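Recount night, or why I am still up

Ok so quick one before work, I have slept maybe three hours. The Hurkville council race got called Tuesday and then uncalled and I have thoughts.
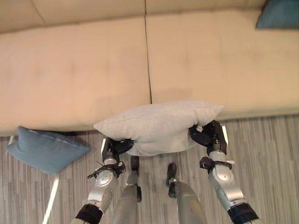
For anyone outside the third ward: Eilidh Halliday was ahead by 163 when the county site went quiet for most of the evening. Then the Galbraith Road precinct posted and her lead was gone. Then the early ballots went in and it was back, smaller. I refreshed that page so many times my phone got warm. My sister kept texting me question marks.

Final unofficial number is 1598 for Halliday. The other guy, Foltov, is a handful behind, close enough that he gets an automatic recount and doesn't have to pay for it. Fine. That's the rule. I'd want it if I was him.

What bugs me is the speech. He stood up at the Ornuditz Hall at ten thirty and thanked everybody for his win. His win! With a whole precinct still out. People had cake. I know two people who drove home thinking it was over and went to bed, and one of them was a Halliday voter who cried about it and then woke up to a totaly different result.

Just wait. An hour. Nobody's street gets paved faster because you talked first.

Turnout – 3427 people for the whole city, counting the wards where it wasn't even close. There are more people than that at the fall parade. I'm not going to scold anyone, I skipped the last one myself, November, had the flu and also didn't care much. But I went door to door for this one, four Saturdays, bad shoes, and the number of folks who said "oh is there an election" was rough. One man told me he only votes for president and then complained to me for twenty minutes about his storm drain. Sir. That is the council. That is exactly the council.

He did take the flyer.

Other stuff I learned. Dogs hate clipboards. The apartments behind the tire place have no working buzzers so you basically can't canvass them, and that's a lot of voters. 828 registered in that one precinct and I think we talked to maybe a dozen. Somebody should fix that before the next round, mail or a table out front or something. I brought it up at the campaign office and got a nod. We'll see.

Also the polling place at the middle school moved from the gym to the library and the only sign was on the wrong door. I watched a woman with a stroller go all the way around the building. She got in, she voted. I did walk back and move the sign after I asked the poll worker if I could. She said go ahead hon.

Recount starts at nine, clerk's office, open to the public, there's chairs but not many. I'm going if I can get someone to cover my first hour. If you're going too bring coffee, the machine in the lobby is broken and has been since I moved here.

Will post the result when there is a real one. Until then please stop congratulating me in the comments, or yelling at me, I wasnt on the ballot – ok bus is coming.

Contact | © April 2019, all posts mine, ask before you copy | Back to top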